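Do sim trials count toward a pick-and-place acceptance test?

Asked in Robots & Automation, 23 Feb 2022
Tags: acceptance testing, simulation, good practice

We're a small shop that makes fittings and we are buying a pick-and-place cell from an integrator called Hedar. Our purchase order says the cell has to pass an acceptance run "of sufficient length, with a success rate agreed by both parties." I know, I know. I didn't write it.

Last week they sent over a report claiming 3,532 picks with 83 failures, and a cover note saying the acceptance condition should be considered met. I got to page two before I saw that every one of those picks was done in simulation. Same arm model, same gripper, our part geometry, but no real cell. Their engineer says this is "standard practice now" and that a physical run would only repeat it.

Is there any rule that says sim trials can stand in for real ones? My boss is ready to sign. I'm not, but I can't point to anything that says I'm right.

Asked by bench_and_belt

3 answers

Answer 1 (accepted) – Fatemeh Bakhtiari

Don't sign.

I've never seen a standard that tells a buyer to accept simulated picks in place of real ones, and if Hedar thinks there is one they can send you the name and the clause. Ask for that in writing. "Standard practice" with no standard attached is a sales phrase.

What governs you is your own purchase order, and it says the cell has to pass. A simulation of the cell isn't the cell. That would be my whole argument to your boss.

I don't hate simulation, by the way. We use it at Korketti all the time for reach checks and for throwing out bad grasp poses before they cost us a gripper finger. My problem is with people who read a number off it as if it came from the floor. Look at any typical sim trial and ask what it had to deal with.
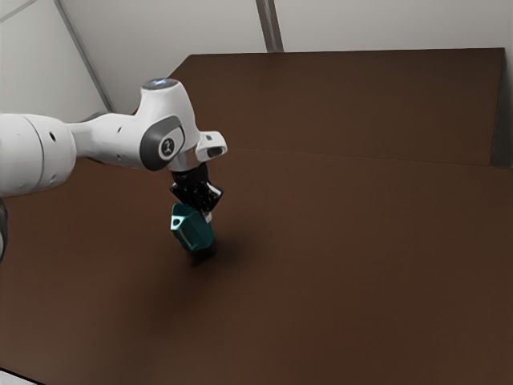
Simulated trial: arm holding a teal part just above a bare tabletop.

One part, even light, and no other parts on the table for it to bump into. Fine for checking whether the arm can get there. It says very little about a bin of fittings with cutting oil on them, or the day somebody swaps the finger pads and doesn't write it down. Contact and friction are where simulators guess, and gripping is pretty much all contact and friction.

If I were you I'd ask for the following before anyone picks up a pen:

The friction and part weight values they used, and where they got them.
How much the part position varied from one trial to the next. If it always started in the same spot, you have one test repeated a lot of times.
What they counted as a failure. Dropped part only? Or also a part put down crooked?
A list of the 83 failures by type. If they can't break them down, they didn't look.
200 physical picks on your floor, with your parts, run by your operator, with the stopping rules written down beforehand.

That last one matters most. Agree on what happens after a fault before the run starts. I have sat through an acceptance run where every bad pick was called a "setup issue" and the count went back to zero – we were there until dark.

And none of this touches the safety side. The risk assessment has to be done on the installed cell, with the guarding and the layout you really have. Keep that off the same signature page.

Answer 2 – Hooman Heydari

Mostly agree with Fatemeh but I think she's a little hard on them. 200 picks won't tell you much about rare failures either, and people forget that. If the cell drops one part in a thousand, you could easily see none in 200 and go home happy. A big sim run can at least turn up odd poses you'd never get to by hand.

What we did with Baptista on a similar job was treat the sim report as the ticket to get to the physical test. No report, no test date. Then 10 of the failed sim cases got set up again on the real cell to see if they failed the same way. Several didn't, and a couple of easy ones did. I wouldn't call that a match, and neither did they once they saw it.

Also fix that purchase order wording. "Sufficient length" is going to bite you whichever way this goes.

Answer 3 – gantry_guy

we bought ours through Buretel and they just ran it for a shift, no paperwork at all. works ok. I think people overthink this

Comments on Answer 3

bench_and_belt: Did anyone count the drops?

gantry_guy: not that I know of

Fatemeh Bakhtiari: Then "works ok" is doing a lot of work.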